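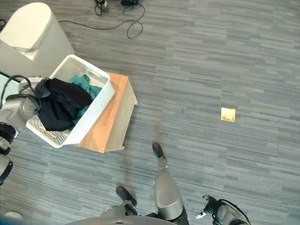 According to Raffaele Lombardi, the hard part of tidying a bedroom has always been deciding what to do next, and he would gladly have had a planner like this one years ago, when every change of plan meant stopping the robot and starting the whole job over again.

**Bradudlow, September.** Vemby is very pleased to share Jenda 2, the new version of its planning software for two-armed robots that handle clothes and bedding. It has been a long road to get here (longer than we told our families it would be!) and we are grateful to everyone who tried the early builds and wrote to us with their grumbles, their log files and, now and then, their kind words.

Jenda sits between what a robot's cameras report and what its arms are asked to do. It keeps a running list of the soft things it believes are in the room, picks one, chooses a hand for it and plans a reach. Clothes are awkward customers, as anyone who has faced a full basket will know, and a shirt can look quite different from one moment to the next. The new version looks again before each grasp and can change its mind halfway through a reach without throwing away the rest of the plan.
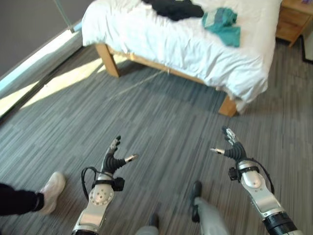 *Hands open and palms facing inward, with a black garment and a teal one on the bed beyond.*

Behind the release are 2554 recorded grasp attempts, good and bad, which our team went through by hand and labelled over the summer. From these came 31 changes to the planner, most of them small. The one we are fondest of is a plain-language note beside every step, so that a person at the desk can read why the left hand was chosen over the right and put it straight if they disagree.

"I used to spend my mornings reading numbers and trying to work out what the robot had been thinking," said Hedvig Lindqvist. "Now I read a sentence, and if it's the wrong sentence I can fix it before I've finished my tea. It still gets muddled when dark clothes lie in a heap, and we have plenty to do there, but I can see where the muddle begins."

Jenda 2 also comes with Donati, a replay tool that lines up the camera view with the plan as it stood at each moment. You can step back and forth, try a different grasp point and compare the two plans side by side. 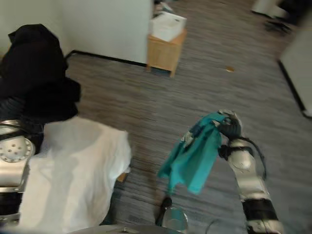 ## Getting Jenda 2

The update is free for everyone already using Jenda, and plans saved in the earlier version will open as before. New users can ask for a trial through the Vemby office in Bradudlow, where the support desk opens at 9 in the morning and is always glad of a chat.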